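Packing the green box: a small gallery

By Dinesh Selvanayagam
January
4 min read

Search this site Type and press enter

I have been packing small boxes for short trips for a while, and a few readers of the Skolwood pages asked to see how one goes together. This gallery covers the open box with the lime-green rim that I use for two nights away. It holds the soft things: small towels, cloths, socks, anything that folds or rolls. Shoes, coats and full-size clothes go in a separate bag and are not covered here.

The box is shallow, and that suits the job. Everything can be seen from the top, so you don't have to lift out a pile to reach the thing you want. It has no lid. In the car it sits flat on the back seat, and at the other end it goes straight on to a shelf or the end of a bed. I used to do the same job with a drawstring bag and spent most of each evening digging about in it.

Pack on a pale, plain surface if you have one. Small pale items still get lost on it, but dark socks and bright cloths show up at once. Put out what you want to take before you start, and keep the bulky things out of reach until the end so you are not tempted to put them in first.

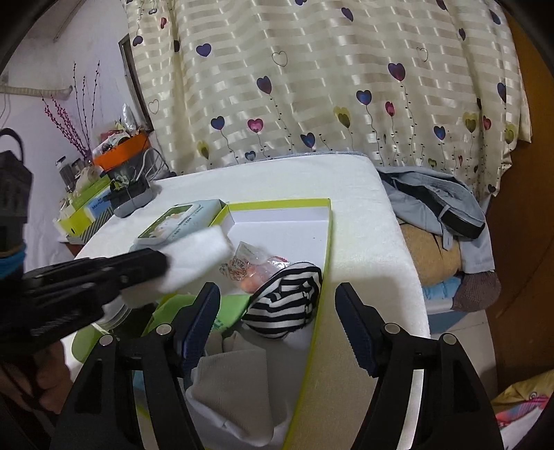 I start with the flat pieces. A grey cloth folded with its rib running the same way as the short side will lie down properly and leaves a firm base for the next thing. Stripes are useful too. I can pick out something striped in black and white without my glasses, and so can anyone I send to fetch it.

Small loose things go in a clear bag. I have tried coloured pouches, and they look better on the shelf, but I always ended up opening each one in turn. A clear bag takes up whatever shape is left and can be pushed into a gap.

Fold or roll? I do both. Thin cloths are folded in half and then in half again. Towels are rolled, starting at the short end, and pressed down with the flat of the hand as you go. A rolled towel can stand in for a divider and stops the folded pieces from sliding across the box on the road. The roll should be no taller than the side of the box. If it is, undo it and fold the towel lengthways once before you roll it again.

Wipes and anything with a hard shell stay outside the box until the soft things are in. Wipes are heavy for their size and will flatten a neat stack. I carry them in a side pocket or lay them on top at the last minute.
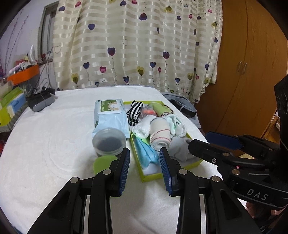
The box on the bed, with rolled towels and folded cloths inside and the wipes still to one side.

Once the box is this full I leave it alone. Pushing in one more cloth generally means redoing the row beside it. If something has been forgotten it goes in the coat bag.

The fuller version of this list has 16 items on it and was written for a week at Clakutberg, where the washing line was in the shade all day and nothing could be washed and worn again. For two nights you can leave out a good half of it. I have kept one spare towel on the short list, having once gone without.

A few notes from letters. A reader in Allum lines her box with a tea towel and lifts the whole lot out by the corners when she arrives. I tried it and it works well with light things. Another reader, who signs himself Arellano, weighs his box before every journey and keeps it under 1240 grams packed. I have never weighed mine.

Unpacking takes a couple of minutes. Used cloths go into a carrier bag as the trip goes on, and clean ones stay in the box, so by the last morning there is space for the phone charger and whatever was bought on the way. At home the box is wiped out and put back on the wardrobe shelf.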